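FOR IMMEDIATE RELEASE

Warkska Opens Its Hand-Knotting Library in the Old Petkov Building, Ulberg

ULBERG – I've written exactly one press release before, and it was for a parking change, so please bear with me while I tell you some much better news. Starting in January, Warkska is opening a free lending library of knotting, braiding and chunky cord patterns on the ground floor of the old Petkov building, right where the shoe repair counter used to be. Anyone can walk in, pull a pattern off the shelf, sit down with a cup of something warm and give it a try. No membership, no fee, no need to know a thing before you come.

I run Warkska. If you've lived in Ulberg for a while you probably know us as the yarn and cord shop on the corner with the window that steams up. We've sold wool, cotton cord, upholstery piping and more upholstery piping (I ordered badly one year) since before the bus station moved. What most people haven't seen is the back room, where I've been keeping patterns. Patterns on index cards, patterns on envelopes, patterns pinned to the piece they describe, patterns folded into cookie tins. People would bring them in when they were clearing out a house and ask if I wanted them, and I always said yes.

Last winter I finally sorted them. There are 538. I know that because I numbered every one of them in pencil on the back, and then found two that had the same number and had to go back and do most of the blue box again. They cover finger knitting, arm knitting, flat braids, round braids, chain sinnets, curtain ties, plant hangers, belts, bag handles, rug edgings and a big group I ended up labeling "loops, other." Some are beautifully written. Some say things like "do as before but the other way," and if you're the person who wrote that one, I would love to hear from you.

Sorting them changed my mind about what they were for. I'd been thinking of them as stock, or maybe as clutter, and then I started making them in the evenings, one after another, and realized how many I'd never seen anyone do. The shop was the wrong place for that. It has two chairs and a cash register. So when the downstairs of the Petkov building came up for rent, with its long windows and that enormous cutting table the last tenants left behind, I called the same afternoon.

What you'll find when you come in

The patterns are filed in flat drawers by what you end up with, so if you want a belt, you open the belt drawer. I tried filing them by technique first and my own sister couldn't find a single thing. Each pattern has been copied onto heavy card, with the original kept in a sleeve behind it. You can borrow the card for a month. The originals stay in the building, but you're very welcome to look at them, and I'd encourage it – the handwriting alone is worth the trip.

There's a wall of sample lengths to touch and pull on. I feel strongly about this part! A drawing tells you where the cord goes, and it tells you almost nothing about how thick the thing will be when you're done, or how much it stretches, or whether it wants to curl up on you. Every sample has a tag with the pattern number, the cord used, and how much cord it ate. That last figure is always more than you'd think. A fat looped chain as long as your arm can swallow a whole ball before you've gotten comfortable in your seat.

We'll also have practice cord on the table, free to use while you're there. It's plain and soft and it forgives a lot. When you're finished you can undo it and put it back in the basket, or you can pay for it by weight and carry your masterpiece home.

The Vemlow kits

Because people kept asking me what to buy if they wanted to start at home, we've put together a small beginner kit called Vemlow. It costs 17 dollars and comes with cord, a wooden ring, a blunt needle and 3 patterns picked from the library: a flat braid, a round braid and a looped chain. I tested the instructions on my neighbors, my dentist's receptionist and a very patient man waiting for a bus, and rewrote them after each one. The looped chain page got rewritten the most. The original said "pull until right," which was no help to anybody, so now it tells you to leave each loop big enough for your thumb.

Money from the kits goes toward the rent on the library room. That's the whole funding plan for the moment, apart from the shop itself. If it covers the heating too I'll be thrilled.

Evenings at the table

We're holding open evenings through the winter with room for 20 people each time, which is how many chairs we have if you count the piano bench. They start at 6 p.m. and go until people drift off. There's no teacher at the front and no set project. I'll be there, and so will a few regulars from the shop who are quicker than I am, and we'll help anybody who gets into a tangle. Kids are welcome with a grown-up. So are left-handed people, who I know have been ignored by pattern writers for a long time – I've been drawing mirrored versions as fast as I can, and the belt drawer is done.

If your hands are sore or stiff, come and try the thick cords. Large loops can be worked with your whole hand and you don't need a hook or needles at all. Several of my customers gave up knitting years ago and have taken to this with real pleasure, and one of them now makes things faster than I can find shelf space for.

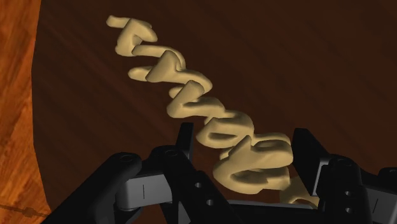 Beige loops and twists, getting thicker toward one end.

What I'd like from you

More patterns, please. Ulberg had a cord works once and half the town seems to have had an aunt who brought home ends and made something from them. If there's an envelope in a drawer at your house with a little diagram of crossed lines on it, I want to see it. You can give it to the library, or you can lend it to me for an hour and I'll copy it and hand it straight back. A finished piece with no pattern is just as welcome. I like working backward from them, even if it means a long evening with a magnifying glass and a notebook full of arrows.

I'm also looking for names. Plenty of the patterns came to me with nothing on them, and others have one name crossed out and another put in. Last month I had the same curtain tie brought in by two customers under two different names, each of them completely sure. Both names are on the card now. If your family called something by its own word, tell me and I'll write it down next to the others.

And if you write for a newspaper, a newsletter, a church bulletin or the notice board by the laundromat, come by. I'll make you coffee, I'll open any drawer you like, and I'll put a length of cord in your hands whether you ask for it or not. You're free to print any part of this release, and you may shorten it. My friends say that would be wise.

Getting here

The Petkov building is across the street from the shop. Use the side door, the one with the green awning, as the front one sticks in cold weather. The library is open in the afternoons until 5 p.m., and later when there's an open evening. There's one step up at the side door and we keep a ramp just inside – knock on the window and I'll bring it out. Kits are sold at the library and at the shop.

Press questions: please call or stop in at Warkska, Ulberg, during shop hours. If the phone rings for a long time I'm across the street, so let it ring.

###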